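Travel Safety Adviser (Part Time, Fixed Term)

Voto Travel Risk, Maldonado office

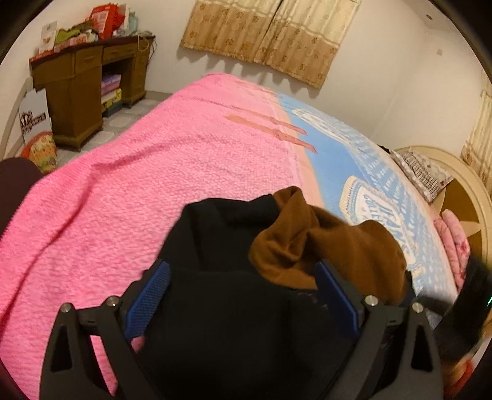

A bedroom with a large bed and a black and brown garment on it.

Voto is looking for a Travel Safety Adviser to join its client support desk. We help small and mid-sized employers look after staff who travel for work, mostly to mine sites, field stations and regional offices. The desk looks after 71 client organisations and took 2856 calls and emails last financial year.

The position is three days a week for 2 years. Days can be negotiated, but one of them must be a Friday. Every fifth week you will carry the after-hours phone, which is paid as an allowance on top of salary.

What you will do

Review client itineraries and write pre-departure briefings.
Check hotels and ground transport against our accommodation standard.
Keep country notes up to date in Jukano, our trip tracking system.
Take calls from travellers who have missed a connection, lost documents or fallen ill, and pass medical cases to the assistance provider.
Help run the February check-in exercise for the Olla contract.

What we are looking for

You will have worked in travel management, emergency services, health and safety, or a similar role. You write clearly and can explain a risk to someone who is already at the airport. A second language is useful. Training in Jukano is provided, and no experience with it is expected.

You must hold a current first aid certificate or be willing to get one in your first three months. The job involves a small amount of overseas travel, so a valid passport is needed.

Pay and conditions

Salary is paid pro rata under our enterprise agreement, plus superannuation. A one-off payment of $3525 is available towards relocation if you are moving to the area. You may work from home one day a week after probation.

How to apply

Send a résumé and a cover letter of no more than two pages through the careers page, quoting the job title. Include contact details for two referees. We will ask you before we ring them.

Advertised 1 Jan 2022. Applications stay open until the position is filled.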